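Brosico Lorkham Worktop Oil, Clear Satin

Home > Wood Care > Oils > Worktops and Tables

Product code: BR-1428
Sizes: 250 ml, 1 litre, 2.5 litre
Finish: Clear satin
Availability: 1 litre and 2.5 litre in stock. 250 ml due in August.

Lorkham Worktop Oil is a hard-wearing oil for solid wood worktops, dining tables, breakfast bars and chopping blocks. It soaks into the surface and dries to a low sheen that shows the grain. It can be used on new bare wood or to bring back a top that has gone dry and grey near the sink.

The oil is suitable for oak, beech, ash, birch, maple, walnut, iroko and most other hardwoods. It can be used on pine, though softwoods take up more oil and may need an extra coat. Do not use it on veneer thinner than 1 mm, on laminate, or over varnish, lacquer or paint. Wax must be taken off first with Hodwood Wax Remover or white spirit.

Colour

The oil is clear in the tin with a slight amber tint. It darkens bare wood by about as much as wiping it with a damp cloth. Pale woods turn a little warmer. On tops made up from many strips, the difference between light and dark staves will be more noticeable after oiling. If you want to keep the raw, pale look of new beech or ash, choose Lorkham Natural, which has a small amount of white pigment. 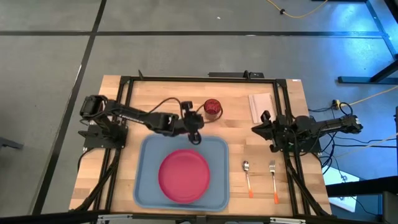
Light striped butcher-block top with a blue plastic tray and a small red glass cup.

Always try the oil on an offcut or on the underside before starting. Two tops of the same species can come out differently depending on how they were sanded.

Preparation

The wood must be clean, dry and free from grease. Sand new tops with 120 grit followed by 180 grit, working along the grain. Do not go finer than 240, as the oil will not soak in properly. Vacuum off the dust and wipe down with a lint-free cloth. Old stains from tea, ink or metal tins should be dealt with at this stage. Black marks around taps can usually be lightened with Abbasi Oxalic Wood Cleaner, rinsed well and left to dry overnight.

New worktops should be oiled on both faces and all edges before fitting, including the inside of sink and hob cut-outs. End grain needs at least one more coat than the face.

How to apply

Stir the tin thoroughly. Do not shake or thin. Put on a thin coat with a brush or lint-free cloth and spread it along the grain. Leave for 15 minutes, then wipe off everything that has not soaked in. Oil left standing on the surface will turn sticky.

Allow eight hours between coats at normal room temperature, longer in a cold kitchen. Three coats are enough for a dining table. Worktops need four. If the surface feels rough after the first coat, rub it down lightly with a fine grey pad and wipe clean before the next.

The top can be used with care after 24 hours. Keep water, hot dishes and tablecloths off it for seven days.

Coverage

One litre covers up to 16 square metres per coat on hardwood. A standard 3 metre worktop needs a 1 litre tin for all four coats on both faces.

Looking after the surface

Wipe with a damp cloth and a little washing-up liquid, then dry. Avoid bleach, scouring pads and cream cleaners. Use a trivet under pans. Re-oil when water no longer beads on the surface. For a busy kitchen this is normally every three to six months, and once a year for a table.

Safety

Cloths used with this oil can catch fire by themselves if left bunched up. Soak them in water and lay them flat outdoors to dry before throwing away. Keep out of reach of children. Use in a well-aired room. Once fully dry the surface is suitable for contact with food.

Technical details

Base: linseed and tung oil with natural resin
Touch dry: 6 hours
Recoat: 8 hours
Full cure: 7 days
Cleaning of brushes: white spirit
Shelf life: three years unopened
Storage: above 5 degrees C, lid tightly closed

Often bought with

Hodwood Wax Remover, 500 ml (code HW-182)
Abbasi Oxalic Wood Cleaner, 1 litre (code AB-383)
Fine grey finishing pads, pack of five
Lint-free cotton cloths, 1 kg bag

Delivery

Orders placed before 2 pm are sent the same working day. Oils cannot be sent by air, so deliveries to the Scottish islands and Northern Ireland take up to five working days. Unopened tins may be returned within 30 days.

Page last updated 30/04/2019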